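Aus der Küche | Saison & Vorrat

Zwetschgen, Essig, Geduld: Ein Shrub für den September

Wer einmal einen richtig guten Shrub getrunken hat, lässt jede Limonade stehen! Ich habe meinen ersten in Fliltthorpe bekommen, in der winzigen Gaststube von Hortensia Godoy: tiefrot, säuerlich, eiskalt, mit einem Hauch Lorbeer. Ich habe drei Gläser getrunken und dann nach dem Rezept gefragt (sie hat gelacht und es mir auf die Rückseite der Rechnung geschrieben).

Man braucht 700 Gramm reife Zwetschgen, etwa 198 Gramm Rohrzucker und einen milden Apfelessig. Die Früchte werden entsteint, grob zerdrückt und mit dem Zucker vermengt. Dann ab in den Kühlschrank damit, zwei Tage lang, und zwischendurch immer mal umrühren – allein der Duft! 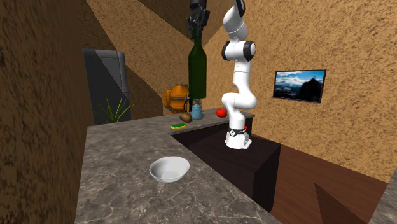 Nach den zwei Tagen kommt der Essig dazu, und zwar so viel, dass die Früchte gerade bedeckt sind. Noch eine Nacht ziehen lassen, durch ein Tuch abseihen, fertig ist der Sirup. Ich fülle ihn am liebsten in eine hohe, dunkelgrüne Glasflasche mit langem, schmalem Hals, so wie die hier auf dem Bild, denn damit lässt sich wunderbar sparsam einschenken. Einen Trichter braucht man allerdings!

Hortensia nimmt zwei Fingerbreit Sirup auf ein großes Glas Sprudel. Ich mag ihn auch pur über Vanilleeis oder, ganz großartig, in der Pfanne mit ein paar angebratenen roten Zwiebeln. Und im Oktober probiere ich das Ganze mit Quitten. Die muss man vorher raspeln, und davor graut mir jetzt schon ein bisschen.

Auch interessant
Quittenbrot wie in Rivadeneira
Pretasham: Ein Dorf backt Apfelkuchen
Holunder richtig entsaften
Fünf Chutneys für den Käseteller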